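October, up at 6, still dark out

Slept badly. Rain on the skylight half the night and then the radiator started its ticking. Coffee, toast, the end of the fig jam. Have to write this fast, want to be out the door by 8.

Studio, yesterday

Cleared the long room. All of it finally. Took the crates down to the basement myself, four trips, knees not happy. Kátia Seixas came by at lunch with soup and held the door for the big one, the Ellberg crate, which weighs as much as a pony. She thinks I should have hired someone. She's right but I'd already spent the 200 on floor polish and pads and the stupid Clusico mop head that didn't fit the stupid Clusico handle. Taped it. Tape held.

Swept first, then the damp cloth, then swept again becuase the cloth only moved the plaster dust around. It gets in everything. Found it in the kettle. Found it inside my sketchbook, the one with the elastic, the closed one! Plaster from the Sampaio heads, three winters ago, and still turning up.

Threw out: dried glue, a bag of bags, brushes that were more glue than brush. The orange lamp (sorry, lamp). Kept: all the jars. I know. The jars are staying.

Then polish. Thin coat, wait 20 minutes, buff, another thin coat. Knees again. Radio on low, some long program about eels, very good, missed the end when the battery went. By the second coat the light was going strange outside, all milk, no edges to anything, and I just stopped and sat on the upturned bucket for a while. Haven't sat in that room doing nothing since, I don't know, before the move? Ate a pear. Thought about nothing much. Thought about the color I keep trying to mix and can't, that gray with the little bit of blue in it.

Pale gray everywhere, a bit of blue in the middle and warmer off to the right, and one patch of white shining back up with its edges all wobbly. Would like to paint exactly that and nothing else. Would like to get the wobble. Probably can't.

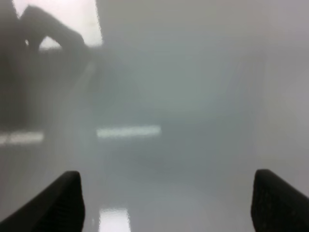 Paint notes, before I forget

Start with the big pale area, all one go, no fussing. Cooler toward the center. I always put the blue in too late and then it sits on top like a sticker. Put it in early. Let the right side drift warm, tiny touch of raw umber, TINY, last time I killed a whole panel with it.

White shape goes in last. Taller than wide but only just. Don't rule the edges. If it comes out looking like a window or a piece of paper, scrape it off and start over.

No outlines anywhere else. Faint green allowed in the back if it behaves.

Size: the 16 inch panels, there's a stack of them behind the door, already primed. Two coats of the Dullell primer, the chalky one. Don't go buying new ones, you have panels, look behind the door.

Money etc

Owe Kátia for the soup pot, which I scorched. Hers was nice, heavy, with the blue lid. She said leave it, I'm not leaving it.

Another 200 due for the room at the end of the month. Have it. Just. Means no new boots until November, the old ones leak on the left but I can do the plastic bag trick.

Call back the frame shop. Third time writing this down. CALL THE FRAME SHOP.

Other

Mom rang while I was on my hands and knees with the polish, let it ring, felt bad, rang her back at nine. She's fine. Her neighbor's dog had a tooth out. She wanted to know if I'm eating and I told her pear, soup, and she went quiet in that way. Promised to come for a weekend before it gets properly cold. I mean to.

Dream, the bit I remember: carrying a very full tray down some stairs and the stairs kept being added to at the bottom. Woke up with my arms sore, though that's the crates.

Today: shoes off in the long room, for good, put a sign up. Bring the thick socks. Bring a battery for the radio. Table stays in the hall till I've decided which wall, no shoving it back in just for somewhere to dump my bag. Mix the gray first thing, before email, before anything. Do a big puddle of it so I don't run out halfway and have to match it.

7:40 now. Can't find my keys. They were in the jam cupboard last time so will look there.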